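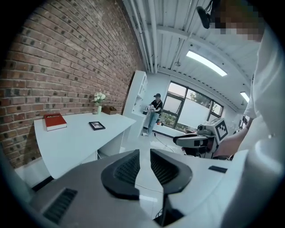 Week 4: sours, and why yours taste flat

Okay, so last time we got through stirred drinks and I promised you citrus. A sour is spirit, lemon or lime, and sugar. My house ratio is 2 oz, 3/4 oz, 3/4 oz, and I want you to start there even if you hate it.

Juice your lemons the same day. Zane Siliņa tended bar in Brusville for 7 years and she'll tell you four hours old is her favorite — I like mine fresher, but try both and write down what you think.

Syrup is one to one by weight for this class. If you made the rich kind at home, cut it back to a half ounce and taste before you shake.

Egg white: shake it without ice first, then with. Gion skips the first shake and his foam is fine, so argue with him about it.

For next week, make a whiskey sour and a daiquiri, same ratio, and bring your notes. Also read the handout on vermouth, all four pages please!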